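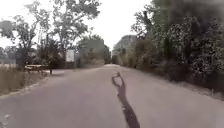 Open day at the Semaan woollen mill, Skusden

The Semaan mill opens to the public one Saturday a year, in June, and I have meant to go for as long as I have lived in Cloltley. This year I finally did. Entry was by gold coin, tours left on the hour from ten, and each group was capped at 11 people, so it pays to put your name down as soon as you get there. I arrived at twenty to ten and got on the second tour.

You can drive to the mill gate but parking is tight. I left the car at the Skusden sports ground and walked in along the paved path. It is flat, straight and easy going, and would suit a pram or a wheelchair.

The tour starts in the wool store, a long brick shed with a sawtooth roof. Our guide was Octavian Marinescu, who has worked at the mill in one job or another for most of his life and now looks after the carding machines. He had a few fleeces open on a table and let people handle them. The mill buys mostly crossbred wool from farms in the district, with a smaller amount of merino for the finer blankets. He showed us how to pull a staple from the fleece and tug it next to your ear. Sound wool gives a clean ring and tender wool crackles.

Scouring is no longer done on site. The old scouring bowls are still there, lined up under the south windows, but the wool now goes away to be washed and comes back in bales. Octavian said the water was the problem, both getting enough of it and getting rid of it afterwards.

Carding was the part I liked best. The machine takes up most of a room and was running at half speed so that we could see what the rollers were doing. Loose wool goes in at one end and comes off the other as a web so thin you can see your hand through it, which is then split into soft strips called slubbing. It was loud even at half speed. Earplugs were handed out at the door and I would take them.

From there we went up a flight of steel stairs to the spinning floor. Only one frame was working. When a thread broke, the woman minding it had it joined again before most of us had noticed. The stairs are steep and there is no lift, but people who would rather stay below can watch a short film in the canteen and rejoin the group for the weaving.

The weaving shed has six looms, four of them in use. Three make blankets and the other makes the narrow scarf cloth. The pattern that day was a grey and mustard check called Elonia, which the mill has been making on and off since the 1950s and which a lot of people around here will have on the end of a bed. Rima Qudah, the designer, had the old pattern books out. Each page has a swatch pinned to it and the threading written beside it in pencil. She is slowly working through them to see which ones can be made again with the colours they can get now. Some of the old dyes can't be matched.

A warp for the check has 2,000 ends, and each one has to be drawn through by hand when the pattern is changed. Rima had a short demonstration warp set up and let two of the kids have a go with the hook. They were better at it than the adults.

The finishing room came last. Blankets are washed, dried on a tenter and then brushed to raise the nap. We saw the same cloth before and after brushing, and I would not have picked them as the same thing. The edges are still whipstitched on machines older than anyone in our group.

The tour took an hour and a quarter. Afterwards there was soup and a bread roll in the canteen for eight dollars, or scones if you were quick. The seconds table had blankets with small faults from 40 dollars. I bought a single-bed one in plain blue with a pulled thread near one corner, and have not been able to find the thread since.

A few practical notes. Wear closed shoes, as they will turn you away from the machine floors in sandals. Photos are fine in the wool store and canteen but not in the weaving shed. The toilets are across the yard beside the dye house - the sign points the wrong way. Children under five can't go upstairs.

The mill shop is open on weekdays all year, but the machinery is only shown on the open day.

Comments

Margie T
My mother was a mender at Semaan for years. Did they show you the mending room? It used to be next to finishing, with the big sloping tables.

Wattle67
We were on the one o'clock tour and the carding machine had been stopped by then, so go early if that's what you're after. Soup was pumpkin and very good.

Dev
Is the seconds table cash only?

Jo from Cloltley
Dev - they took my card no trouble.

More local visits
Skusden Seed Library swap day
An afternoon at the Cloltley printing museum
Walking the old tramway cutting
Semaan mill shop: winter hours

Contact | Copyright Cloltley Days Out | Back to top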